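Preguntas frecuentes - bandejas, cubiertos y mesas con cuadrícula

Las que más nos llegan. Contestamos deprisa, perdón por las erratas.

¿Qué lleva el juego básico?
Bandeja, plato, tenedor y cuchara. El vaso va aparte. La servilleta también.

¿La bandeja es solo verde?
De momento sí. Verde, plástico, rectangular. Bravstead prometió otros colores para marzo y nada.

¿Para qué el papel marrón?
Para no manchar la mesa y para que la cinta agarre en algo que luego se tira. Se extiende, se alisa con la mano y encima se pega la cinta azul. Las arrugas pequeñas, ni caso.
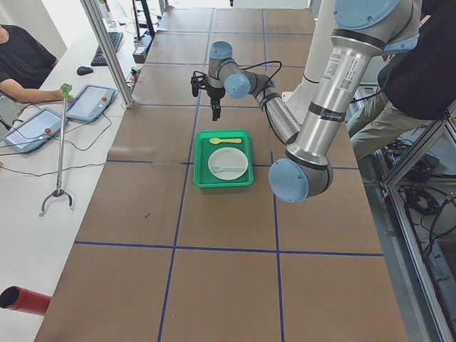 Un juego por casilla, ese es el criterio. Si la bandeja pisa la cinta no pasa nada, pero al recoger va uno más rápido cuando cada cosa tiene su cuadro.

¿Plato dentro de la bandeja o al lado?
Dentro. Pegado a un lado si luego va pan o vaso, que queda sitio libre en el otro.

¿Y los cubiertos?
Encima del plato para trasladar. Tenedor a la izquierda, cuchara a la derecha, mas o menos paralelos. La cuchara suelta en la bandeja se desliza - lo hemos probado en los dos locales y siempre igual.

¿Tienen que ser del mismo color?
No. Cuchara amarilla con tenedor blanco, vale. Con uno translúcido, vale también. De hecho la amarilla se encuentra antes al fregar.

¿Cuántos juegos hay por caja?
16. La caja pequeña de Osura trae 9 y sale peor de precio. 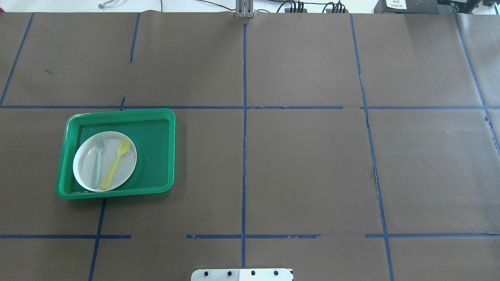 Clovport, 6 de agosto de 2022

Añadimos lo de la cinta, que es lo que más preguntáis desde que cambiamos de rollo.

¿Qué cinta usáis?
Azul de pintor, la de siempre. Despega sin llevarse el papel si se tira despacio y en ángulo bajo.

¿Se levanta por los bordes?
Sí. Sobre todo donde se arrastran las bandejas. Empieza por una orilla deshilachada, luego se parte y quedan huecos. Si el trozo malo es corto, se corta con cúter y se parchea. Si hay varios en la misma tira, tira entera nueva.

¿Cortar con tijera o con la mano?
Tijera. A mano deja pelillos y por hay empieza a levantarse.

¿Y en los cruces?
Una tira por encima de la otra, sin cortar ninguna. Apretar bien con la uña.
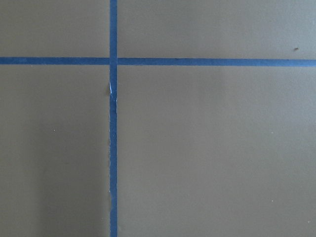 Marisa: yo en los cruces paso el canto de una cuchara vieja, aprieta mejor que la uña y no te dejas el dedo. Y el papel lo cambio entero cada 10 comidas, parcheado o no.

Buena idea lo de la cuchara, apuntado. Lo del papel depende de cuánta sopa haya.

¿Vendéis el papel por metros?
No, rollo entero. Pedidos de más de 1000 bandejas, al almacén de Vörös directamente.

¿Lavavajillas?
Bandeja y plato sí, rejilla de arriba. Cubiertos de plástico mejor a mano, en el cestillo se doblan las puntas.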